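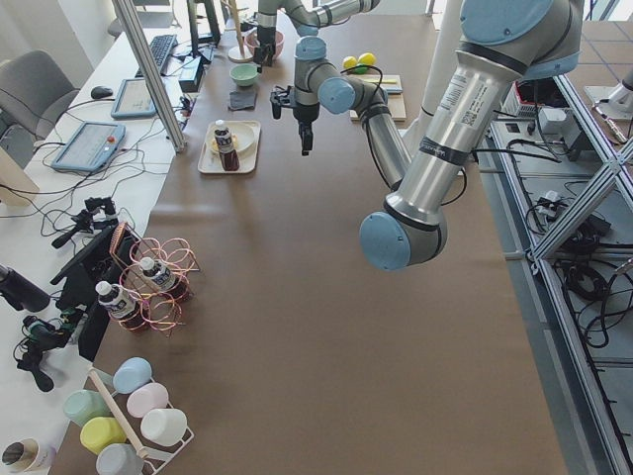
The Skullus two-arm recording station is what we build for people who want to teach a robot by showing it, and who would like to get on with the showing instead of spending half a year bolting things together first. It gives you two arms with two-fingered grippers, one long table between them, fixed and wrist cameras, and a recorder that keeps everything in step, so that each example you gather comes out as a tidy, complete episode that a learning system can be trained on. We are fond of kitchen work for this, and you will find a good deal of it on our own tables: pastel cups in a wire rack, sauce bottles in another, a plate on a tray, all of it quite ordinary and all of it surprisingly good at finding out what a policy has and hasn't learnt.

What you get

The station arrives as a working set. Both arms are mounted and aligned before they leave us, and we run them against each other across the shared middle of the table, where most of the interesting handovers take place. The supporting frames are aluminium extrusion, so if you later want to hang another camera or move a bracket by a hand's width you can do it with a hex key and a cup of tea. Cabling comes labelled at both ends. We spent a long time on the labels and would be glad if you left them on!

Each arm keeps its own teach pendant. We are asked now and then whether a single pendant could be made to do for the pair, and we do understand the wish for a clearer desk, but we like each arm to have its own controls within reach of whoever is working beside it. Please leave space for both when you plan your room, and for a keyboard and mouse as well, and then leave a bit more than that.

The table and its covering

We supply the long table with a roll of brown paper. It gives a plain, dull surface that is quick to change when it gets sticky or torn, and people who have gone on to tablecloths, rubber mats or bare tops have mostly done so on purpose, to add variety once a task was going well with paper. If you change the covering part way through a task, do note it in the session record. A policy trained entirely on one surface may take a change of surface harder than you'd expect, and it is a nuisance to work out months later which episodes were which.

Tape the paper at the ends and along the long sides, and smooth it from the middle outwards. A ridge the height of a coin is enough to tip a small cup.

Cameras

The fixed camera takes in the whole table, both arms included, and is the one you will look at most when you are checking episodes. The wrist cameras ride with the grippers and see the last few centimetres of a reach, where the fixed view is often blocked by an elbow or a forearm. 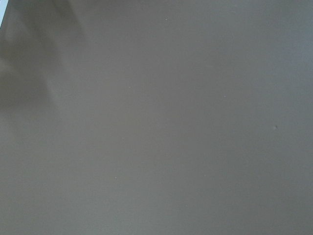
All of the streams are saved at full length, including the dull stretches. Wrist views are changeable things, and over the course of one episode they can go from a busy picture full of handles and rims to practically nothing at all, then back again. We would ask you not to trim those parts out by hand. The recorder stores the joint positions and gripper opening alongside every picture, and a stretch with little to look at still says a great deal about where the arm was and what it was being asked to do.

Wipe the wrist lenses at the start of the day with the cloth in the spares box. We do ours at 9 in the morning, before anybody has had a chance to start moving things, and again after lunch if there has been any real food on the table.

Recording with Skilport

Skilport is the recording and review software that comes with every station. You name a task, write a line or two of plain instruction (put the yellow egg in the bowl, stand the bottle on the tray, that sort of thing), and then record as many demonstrations as you like under that heading. Each one can be marked as good, as a miss, or as a recovery, which is our word for an attempt that went wrong and was put right within the same episode. Keep your recoveries! Customers who are new to this work tend to delete them in the belief that only clean runs are of any use, and then find they have trained a robot that has never once seen a cup fall over and has no idea what to do about it.

We suggest 400 demonstrations as a first block for a two-arm task. That is enough to train something, watch it have a go, and see where the next block ought to be spent. Simple one-arm picks will want fewer. Anything with cloth in it will want more, and some patience too.

Between episodes, move things. Swap the rack and the tray over, turn the plate, put a bottle in the other slot, leave a cup out altogether. Skilport can deal you a starting layout from its library of 112 layout cards, and we find this kinder to the person demonstrating than being told to "be random", which most of us are very bad at after the first ten minutes. 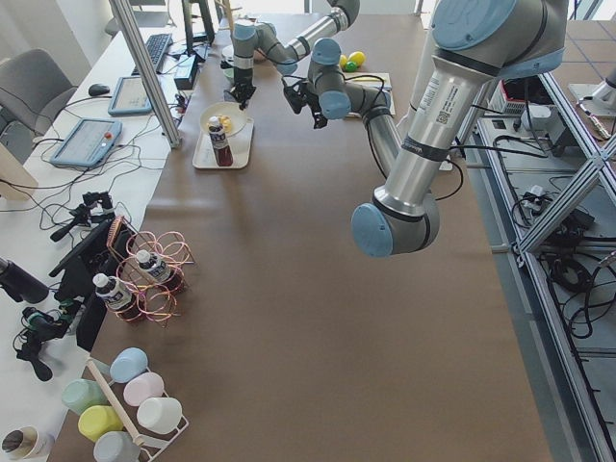 A small change is worth making, too. Sliding one bowl along by a few centimetres, or putting a bottle down beside its plate when it was standing on it before, gives the model a different reach to learn without asking you to reset the whole table. We usually make several small changes in a row, then a large one, then have a stretch. If two people are sharing a session, let them take turns at demonstrating, as everyone has their own way of approaching a handle and the data is richer for having both.

Things to put on the table

You may use whatever you like, within the arms' reach and the grippers' opening. For those who would sooner start straight away we put together the Gunawardena tableware box, which has stackable cups, bowls, plates, racks, trays and a selection of play food in a sturdy crate. It is sold separately. Nothing in it is precious, and replacements are easy to come by, so there is no need to wince when something gets dropped. Do keep the crate, as it is handy for putting a task away complete when you want to come back to it.

Sealed bottles are good practice because of the weight and the way it shifts. Check the caps yourself before each session, even if you are sure.

Room and power

Allow walking space along both long sides of the table and a desk on one of them. A hard, level floor is best. The arms' controllers sit low down and want some air round them, so please don't push boxes or coats in against the frame. Ordinary office lighting will do nicely; strong sun across the table won't, and a blind is well worth having. Our fitter will go through the emergency stops with everybody who is going to work at the station, and will want to see each person press one.

Hire, purchase and delivery

Hire of the complete station is £2,253 a week plus VAT, with a minimum of four weeks. That covers both arms, the table, cameras, recorder and Skilport, and includes a day of fitting and a day of teaching. Purchase is by quotation, as so much depends on which arms you would like and whether you already own any.

Lead time is about 8 weeks from order, and a little longer in September when the universities all come at once. Delivery is by our own van. We'll ask you for door widths and the number of steps, and we do mean every door between the kerb and the table, including the one that is normally propped open.

Spares

Fingertip pads, lens cloths, paper rolls, cable clips and camera clamps can all be ordered singly. Pads wear faster with wire racks than with anything else we've tried, so hirers get two extra sets in the box.

Come and try it

Vusham keeps a station set up for visitors, and you are very welcome to bring your own objects and spend a morning recording with them. You can take the episodes home on a drive, whether or not you go on to order. Send us a line through the enquiry form with a sentence or two on your task, the number of people coming, and anything bulky you'll be bringing, and we will get back to you with a time.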